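Give Me the Long Wait

December 20, 2023
By Tamás Nyitrai

Torkach have a new record coming in June, their first in six years, and I have already cleared the weekend for it. I mean that. My partner has been told, and the dog will get her walk early.

I keep reading that bands have to feed the machine now. A single every few weeks, a remix, an acoustic version of the remix, a deluxe edition before anyone has learned the words to the plain one. I understand why they do it, and some of my favourite songs this year came out that way. But I love a long gap. I love it the way some people love a hard winter – you grumble right through the thing and then you're out on the porch in a T-shirt at the first hint of sun.

Think about what we did with those six years. We went back to Derkoneo, the album everyone called a mess when it landed, and found out how good side two is (the organ on the last track! how did we all miss the organ?). We traded bootlegs. I drove to see their old drummer play with Deák in a hall that holds 150, and he did one Torkach number near the end, and a fellow beside me in a snow-caked parka sang every line of it with his eyes shut.

The long wait is good for the band too

I can't prove this one, but I hear it. Groups that go away come back with songs that have been argued over. You can tell when a bridge has been rewritten on a kitchen table a few times.

Touring less seems to help as well. A singer I know gave up the road after 127 nights of motel rooms, and the album she made at home the next winter is the warmest thing she's done.
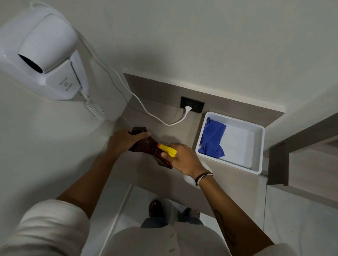

What I want from June

Loud guitars, for starters. The slow one they used to close with at Felance, recorded properly at last. And a real sleeve with the lyrics printed in it, in a size I can read without my glasses – I'm not a young man anymore, and neither are they.

If it's a dud, I'll still play it until the neighbours complain, and then I'll start waiting for the next one.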